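Flano Cell, Two-Arm Table – Morning Safety Checklist With My Comments
Kundum workshop, April revision

I rewrote this because the old sheet had a lot of boxes and no room to say anything in them. Fill in the result, then write whatever you want on the line under it. My own comments from this round are left in so you can see how much detail I like (a lot, sorry!).

Before power

1. Emergency stop, table side
Result: OK
Comment: Pressed, latched, twisted out again. The button feels gritty when it comes back up, so I gave it a wipe and I'll try it again next round. If it ever sticks on the way out, swap it and don't mess with it.

2. Emergency stop, operator desk
Result: OK
Comment: Kills both arms, checked one at a time and then together. Please do it in that order, otherwise you can't tell which relay you're testing.

3. Arm base bolts
Result: OK, one touched up
Comment: All the paint marks line up on the left base. On the right base 2 of the marks were so faded I couldn't read them, so I put the torque wrench on those bolts, they clicked right away, and I painted new marks. Orange pen, top drawer, under the zip ties.

4. Cables and strain relief
Result: Watch
Comment: The cable to the right gripper needs enough slack to get to the far corner of the table and no more than that. Run the arm by hand to all four corners and look for pulling at the connector. I moved one clip up by a finger's width and it's happier now. Whoever does the next round, tell me if you think it's too tight – I went back and forth on it.

5. Table top
Result: OK
Comment: Legs locked, top doesn't rock when I lean on it. Wipe off any crumbs or tape bits before homing.

Power on, slow mode

6. Homing
Result: OK on second try
Comment: The left arm threw a joint fault the first time. I cleared it, cycled the power, waited 60 seconds and it homed fine. The Asto controller really does need the full wait, so go get your coffee or something. Three faults in one week means it goes on the repair list, and we're at 1 so far.

7. Gripper fingers, both sides
Result: Left OK, right worn
Comment: I ran a fingernail along the pads with the power off (OFF, not paused). The right inner pad has a shiny patch near the tip. Still grips, but I've pulled a new pair out of the Negash box and left them on the desk. It's 3 screws a side, and they're tiny, so do it over a tray.

8. Speed limit
Result: OK
Comment: Slow mode is really slow mode. I don't go by the screen for this, I time one sweep across the table against the wall clock and compare it to the number taped inside the cabinet door.

9. Shared zone over the middle
Result: OK
Comment: Send both arms toward the center and make sure the second one waits. It did, every time I tried. Stand back behind the tape while you do this one, even in slow mode, and keep a hand near the stop.

Pick and place run

10. Produce setup
Result: OK
Comment: Black wire basket on the round white mat, fake fruit and veg in it and around it. Give the basket a little push before you start and make sure it sits level. The openings in the weave are big enough to snag a fingertip, so watch the first few moves near the rim and stop the arm if the basket starts to come along for the ride. 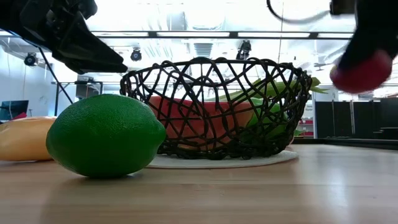 Can I reach in and straighten the basket while the arms are paused?

Only after you've hit the stop and both status lights have gone out. Pause holds the arms in position with the motors live, and someone at the desk can resume without seeing your hands. Stop, fix the basket, step back behind the tape, then release and home again.

11. Dropped items
Result: OK
Comment: Anything that lands on the floor stays there until the run is over. I know it's tempting. Check it for cracks before it goes back in use, too, because split plastic edges chew up the pads.

12. Shutdown
Result: OK
Comment: Arms parked, grippers open and empty, cabinet locked, key back on its hook. The key was in my pocket at lunch again, so that one's on me.

Still open from this round
Right gripper pads to be changed before the next full-speed run.
Gritty stop button, table side, recheck.
Left arm joint fault, keep the tally on the cabinet door going.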